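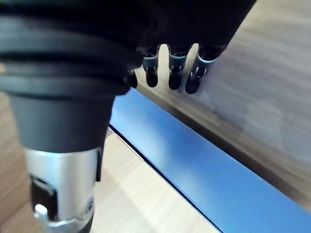

By Gleice Meireles
Varnden Handling Lab, Florilstead
24 October 2026

Wrist camera, Florilstead bench

The hand over the bench, seen from the wrist. Four dark fingertips point down toward a bright blue strip on the work surface. The silver collar at the bottom left has a small clip set into its recess.

About this gallery

We have been collecting examples at the Florilstead bench since March. A person guides the arm through a short task, the cameras and joint sensors record it, and the recording goes into the set that the hand learns from. The goal is 3,000 accepted examples before we train the next version. The gallery shows the work from the cameras we record with, so the views are close and the hand takes up a lot of them.

Gallery entries are added by whoever ran the session. Captions are kept short. If you need the full record for a session, ask Odair Sales, who looks after the storage and the session sheets.

What counts as one example

One example is one attempt at one task, from the moment the operator presses the pedal to the moment they release it. We keep failed attempts if the operator made a fair try, and they get their own label. We throw out an attempt if a camera dropped out, if the operator stopped to talk to someone, or if the pedal was pressed by mistake. Adesuwa Danladi reviews the attempts and has the final say on what stays.

A session is 48 attempts with a break halfway. We tried longer ones in the spring and the motions got sloppy toward the end. Operators also began doing every attempt the same way, and the trained hand then copied that one way and did badly when anything on the bench had been moved. Now the operator changes the starting position of the hand after every 2 attempts. The sheet tells them where to start, so they don't have to think one up.

The views we record

Each attempt has a wrist view and a bench view, saved together. The wrist view moves with the arm. It gives the best look at the fingertips, and it blurs when the arm moves quickly. We leave the blur in. The hand will get the same kind of picture when it runs by itself, and we want it to have seen plenty of them.

Bright light is a bigger problem than blur. Metal parts pick up highlights and the underside of the hand goes dark. Aparecida Fontes has been recording the same tasks with the lights at different levels, and those sessions are marked "Paiva" on the sheets, after the Paiva room where she started them. She has finished 20 sessions and is still going.

Labels

Every accepted attempt gets a task name, a result, and a free text note. Please write the note even when there is not much to say. "Slow approach, second try at contact" is fine. "OK" is not, and Adesuwa will send it back. Labels go into Dornetti, our in-house labeling page, by the end of the day after the session. Older sessions that were labeled on paper are being typed in now.

For operators

Check both views on the monitor before the first attempt. Wipe the wrist lens with the gray cloth in the drawer, not with a paper towel. Write the session number on the sheet before you start, and leave the sheet in the tray by the door.

New operators should book a practice session with Flora Lennox. Practice attempts are recorded but do not count toward the total.

Captions by Gleice Meireles. Send corrections to the lab desk.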